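Home | Forum | Clubs | Student Projects
Print this page | E-mail this thread
Posted in May by hilde_m

Hi all! Our Fistwood club has 3 weeks left on the two-arm handover task, and I'd so love your thoughts — we keep arguing about which arm should reach first.
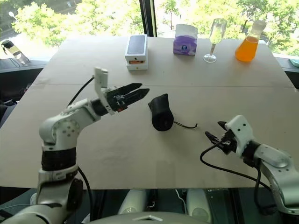
teun_vw replied:
Handovers ate our whole spring at Murnell, so you have my sympathy! I'd let the left arm go first, with its fingers already open like that, and bring the right one in slowly. And please move the flask of orange liquid off the table, dear friends.

ans34 replied:
I disagree with Teun, sorry! Right arm first — it worked for our kids.

hilde_m replied:
Trying both tonight, thank you!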